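**Wereo says our mail server was part of a botnet. Do we believe them?**

**oanh_nong** · October 13, 2020

Our hosting company, Wereo, has sent a notice saying the office mail server was "participating in malicious activity" and they've throttled it. No logs attached, just a link to buy their Tasomel cleanup add-on. I've run two scanners and both come back clean. Has anyone had one of these and found something real behind it?
Oanh Nông

**leroritz**

Abuse notice with a sales link in it? I'd want the logs before I spent a cent. Ask for timestamps, destination addresses and ports. If they can't give you those they're guessing.

**kettle_black**

Disagree a bit. We got the same notice in June and it was a spam bot running under the web user. Scanners missed it for 5 days. A clean scan tells you what the scanner knows about and that's it.

**leroritz**

Fair, but you found it by looking at your own outbound traffic, didn't you? Their add-on had nothing to do with it.

**kettle_black**

True. It was the mail queue that gave it away.

**oanh_nong**

Checked the queue. 96 messages stuck, 61 of them to addresses we've never dealt with, all sent from an old contact form. So there's something in it after all. Still not convinced it's a "botnet".

**phan**

Sounds like plain form abuse to me. Take the form offline, change the passwords anyway, and keep a copy of the web logs before they rotate. I'd still rebuild the box if you can spare an evening.

**leroritz**

Rebuild over a leaky contact form? Bit much. Read the logs first.

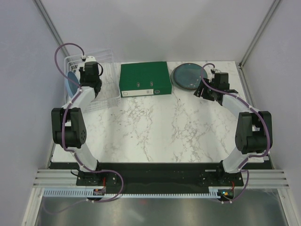 **Does a clean virus scan mean a server isn't part of a botnet?**

A clean scan only shows that the scanner didn't recognise anything, so check the outbound connections and the mail queue as well.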